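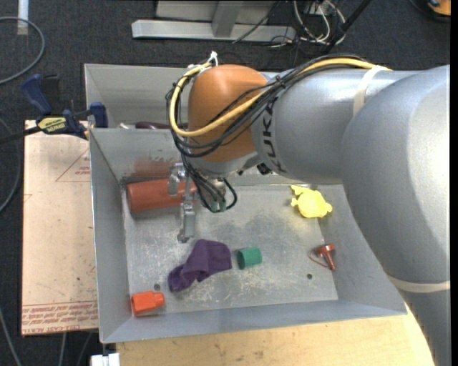 A KUKA arm with its gripper over a grey metal bin.

How to make a connection between terminals at Cominwood Airport

Cominwood has two terminals and they don't share a security area. If your flights use different terminals you'll need to go out through the public side and be screened again. Allow 80 minutes between landing and departure, or longer if you have checked bags on separate tickets.

Before you leave home

Look at your booking and find the terminal for each flight. Trikmont Air uses Terminal 1 for everything. Joser Airways uses Terminal 2, except for its regional flights, which leave from the small pier at the north end of Terminal 1. The flight number tells you which is which: regional flights start with a 9, as in flight 907.

Check whether both flights are on one booking. On one booking, your bags are normally tagged to the final stop. On two bookings, you collect them and check them in again yourself. Ask at the first counter and read the tag before the bag goes on the belt.

When you land

1. Follow the yellow signs to Arrivals. The signs marked Gates only take you to gates in the same terminal.

2. If you have bags to collect, go to the carousel shown on the screen at the foot of the escalator. Oversized items such as skis and prams come out at a separate door beside carousel 3.

3. Leave through the sliding doors and turn left for the shuttle. The stop is outside, under the canopy, past the Bayram coffee counter.

4. Take the shuttle marked Terminals. The one marked Car Parks leaves from the same kerb and doesn't stop at the other terminal.

5. Get off, go up one level to Departures and drop your bags if you have them. Bag drop closes 50 minutes before departure.

6. Go through security again. Water bottles filled in the first terminal have to be emptied.

Walking instead

There's a covered footpath between the terminals. It's flat the whole way and fine with a wheeled suitcase. Trolleys aren't allowed on it, so leave yours in the bay by the entrance.

If you need assistance

Book it through your airline at least two days ahead and say that you're changing terminals. Otherwise the staff may only be booked as far as the exit. A low-floor vehicle can be requested from the help phone at the shuttle stop.

If you're running late

Go to your next airline's desk in the arrivals hall before you get on the shuttle. They can tell you whether bag drop is still open and, on a single booking, move you to a later flight.

Page updated 19/07/2020 by Zübeyde Toprak. Corrections to shuttle stops from Volkan Yaman.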